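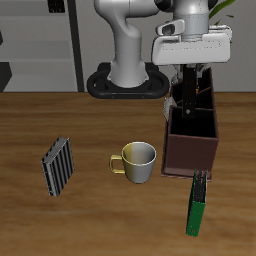
Cledano, the gentle family comedy that played to full houses at the Cillarside Film Days in August, is now available to stream at home, and those of us who missed it the first time are very glad of it. The film joined the Vulleo service on Feb 7, 2018, with subtitles and a short interview with its writer and director, Geeta Mishra.

The story follows two sisters who inherit their uncle's movie theater, the Lodhi, and find that he has promised the place to each of them, in separate letters, and also to the projectionist. What comes next is a good deal of arguing in stairwells, one truly lovely dinner, and a long night when the only print of the uncle's favorite picture goes missing (I won't say where it ends up, but do keep an eye on the piano tuner). It runs almost 13 minutes longer than the version shown in August, as Mishra has put back a wedding scene she was sorry to lose.

"I cut it in a hurry and missed it right away," she says in the interview. "My mother missed it even more, and she told me so every week."

Viewers seem to have taken to it. The film's page already has 219 written reviews, most of them kind, though a few people found the first half hour slow and one would have liked a good bit less accordion. Stay with it if you can, because the sisters are wonderful company once they start speaking to each other again.

Mishra is writing her next film now, a mystery set on a night ferry, and hopes to begin shooting in August.

More in Film and TV
Night trains and old songs: a documentary worth your evening
Cillarside Film Days opens for short film entries
What our readers watched over the holidays

Contact us | Copyright 2018 | Back to top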